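How I Use Cash Back and Receipt Apps Without Losing My Mind

Mar 17, 2020
By Oluwaseun Onyeka

I've had a bunch of emails asking how I keep my receipt apps straight, so I'm finally writing the whole thing down. I use 2 of them, Wovska and Gakik, and last year they paid me $392 between them. That won't cover rent, but it paid for most of our December holiday shopping and I did almost all of it sitting in the car outside the grocery store.

If you've never tried one, you buy your normal groceries, take a picture of the receipt, and the app gives you points for certain items. Wovska gives you a few points for any receipt at all. Gakik only pays on offers you've tapped ahead of time, but the offers are much bigger. You can send the same receipt to both (yes, it's allowed, I wrote to both of them and asked!).

Step 1: Make a separate email address

Please do this first. You're going to get a lot of mail, and you don't want it mixed in with notes from your kid's school. I made a free account just for money stuff, and I check it on Sunday night with a cup of tea. Use that same address for every app you join, or you'll be locked out of something within a month and have no idea which login it was.

Step 2: Fill out your profile all the way

Gakik asks you a pile of questions about your household when you join. Pets, babies, what you clean with, whether you drink soda. I skipped them the first time and got offers for cat litter for weeks. I don't have a cat. When I went back and answered everything, my offers page filled up with things we really buy, like laundry soap, bread, frozen peas and paper towels. Update it when something changes, too.

Step 3: Make your list first, then look at the offers

Write your grocery list the way you always would. Then open Gakik and see what matches. If you do it the other way, you'll come home with three kinds of granola bars and a sauce you'll never open, and I say that as a person who still has the sauce. Tap every offer that fits your list, even the tiny ones. They add up, and an offer you didn't tap before you checked out won't count.
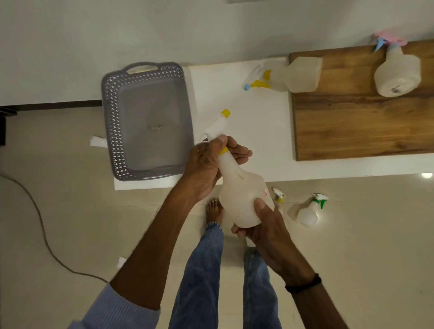 Household stuff tends to pay better than food, by the way. Cleaners, dish soap and trash bags are where I get my biggest single offers, and none of it goes bad, so if there's a good one I'll buy ahead. I keep a shelf in the hall closet for it. Just watch the size! An offer will say "30 oz or larger" in little gray letters and the bottle in your cart is the smaller one, and then you get nothing. Tap the offer and read the details before you leave the aisle.

Step 4: Scan the receipt right away

I do mine before I start the car. Lay it flat on something dark (I use the cover of my planner) and smooth out the curl. Get the store name, the date and the total in the picture. If the receipt is super long, both apps let you take it in sections, and you want each section to overlap the last one by a line or two.

Then keep the paper. I have an envelope in the glove box, and everything stays in it until the points show up. I've only needed it a handful of times, but one of those was a $9 offer and I was very glad I had it.

Step 5: Go after missing points

Points go missing sometimes, especially with store brands. Wovska has a "fix this receipt" button under your history and they usually answer me in a day or so. Gakik makes you send a message, so keep it short: store, date, item, offer. Be nice about it. A friend of mine, Ragnvald Rustad, gave up on Gakik over one lost offer, and I still think he should have just written to them.

Step 6: Cash out often

Don't let a big balance sit there. I once got up to 854 points on a different app called Kilitz, waiting for the next reward level, and then they changed how many points everything cost. Lesson learned. Now I cash out as soon as I hit the minimum. I pick a gift card to Robichaud because we shop there every week anyway, but you can get the money sent to your bank if you'd like that better.

A few quick things people ask me

Does it take a lot of time? A couple of minutes per trip, once you're used to it.

Do I need to connect my bank card? I never have. Both apps will offer, and you can say no.

Can my husband have his own account? Wovska says one per household. Gakik lets each adult have one, but you can't both send in the same receipt.

Next up I'm going to try stacking these with store coupons, and I'll post how it goes. If you've got an app you love, send it my way and I'll give it a month!

Questions? Use the contact page | © 2020 Oluwaseun Onyeka | Back to top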